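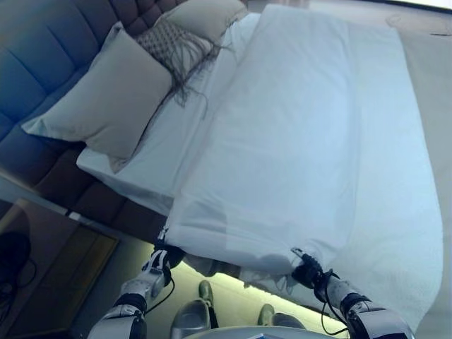
Wudari will apply its lodging tax to short-term rentals from May, ending an exemption that had covered owners letting 5 rooms or fewer. The town council approved the change by a single vote after a two-hour session.

The town register lists 386 short-term rentals, of which 200 were exempt under the old rule. Owners must file monthly through the Govidham county portal, and returns are due by 5 p.m. on the last working day. Stays of 30 nights or more remain outside the tax.

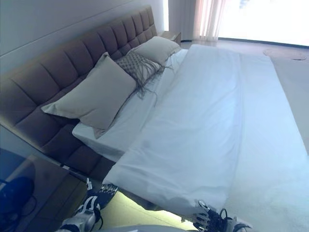

A bedroom with an upholstered headboard. The tax covers whole homes and single rooms alike.

Rodov, the booking agency that handles most lets on the lakeside, said it would collect the tax at checkout and pass it to the county. Owners who take bookings directly will have to do this themselves — a point raised in several of the written comments.

Revenue is set aside for repairs to the Wragg Street water main, which serves 1581 households. Work on the first section is out to bid.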